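Demonstration collection (bimanual tabletop)

From the Parngate reference pages on robot learning
Last revised 2024-03-02
14 shares | 2 comments

Demonstration collection is the gathering of recorded examples from which a learning system is trained to control a robot. A person operates the arms through a task, and the commands, joint readings and camera views are stored together on one clock. Each complete recording is called an episode. In bimanual tabletop work two arms share a single surface, and the examples must cover how they divide it as well as how each one moves.

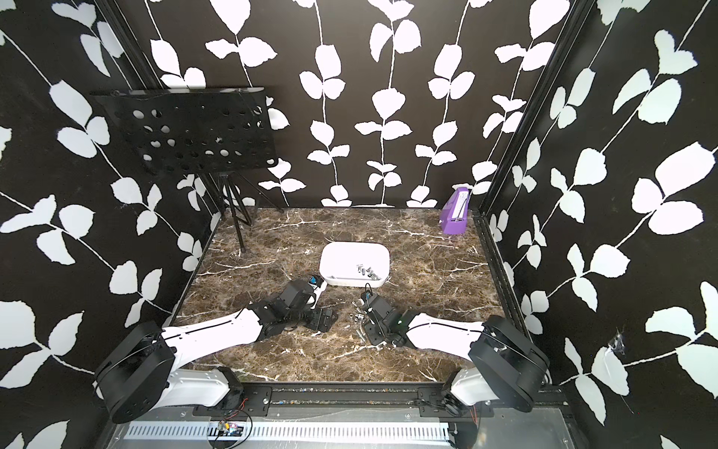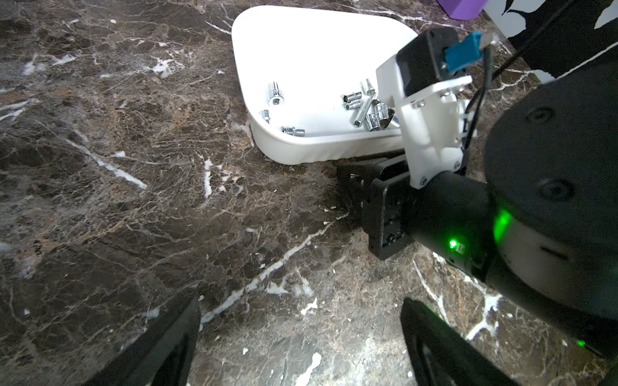
A two-arm cell for small metal parts, from a fixed camera and from a camera on one of the arms.

Terms

An episode begins with the arms at a rest pose and ends when the operator marks it closed. A batch is a set of episodes recorded under one task sheet. A scene change is any alteration to the backdrop, the tabletop or the objects outside the task. The word "reset" is used in two senses in the literature: returning the arms to rest, and returning the parts to a starting layout. On these pages it means the second.

Operation

The operator usually moves a pair of lighter leader arms, and the working arms follow. Joint positions are logged on both sides. The difference between them carries useful information, as a follower that is pressing on an object lags behind its leader – a crude stand-in for a force sensor. Some cells use hand controllers instead, in which case only the follower side has joint readings and the grip command is stored as a single value.

Task sheets for small parts tend to be short. A typical one names the container, the kinds of parts, the arm that starts, and the condition for closing the episode. It does not prescribe a path. Where two operators solve the same sheet in different ways, both ways are normally kept, although a batch that mixes them evenly can produce a policy that hesitates between the two.

Cameras

A fixed view records the whole workspace, including the relative position of the arms. A wrist view moves with the gripper and shows the last few centimeters of an approach at a useful scale. Polished metal is difficult for both. Highlights shift as the wrist turns, and two parts lying against each other may be read as one. Parts in a cluster also hide one another, so an approach that is clear in the fixed view may be blocked in the wrist view, or the reverse.

Scene variation

Policies trained against one background often fail when it is replaced. Collection plans therefore rotate the wall coverings, the table surface and a small stock of unrelated objects. Patterned surfaces are preferred to plain ones for part of each batch. Household and musical items are common choices for the unrelated objects, being distinct in outline and easy to store. They are placed outside the reach of the task and are not mentioned in the task sheet.

The Dekent batches

The Dekent batches were recorded in a cell of this general type and are often cited for their written procedure. The first ran to 3,000 episodes, of which 2,637 were kept after review. Urszula Sowa, who drew up the task sheets, used 29 scene changes and logged each one by number. Review was done by Teresa Makowska, working from the fixed view at double speed and turning to the wrist view only where a grasp was in doubt.

Episodes were rejected for lost frames, for clock drift between cameras, and for an operator's hand entering the workspace before the close mark. A dropped part was not grounds for rejection if the operator went on to recover it. Such episodes were tagged "recovery" and stored with the rest. A second batch, begun in December, kept the same rules but allowed the starting arm to be chosen by the operator.

Storage

Merko format, used for the Dekent batches, keeps video and joint data in separate files joined by an episode index. The Brzozowska layout puts both in one container, which is simpler to copy and slower to search. Conversion between them loses the scene-change number unless it is written into the episode title first.

See also: leader-follower control; episode review; grasp labeling; clock alignment

2 comments | Share this page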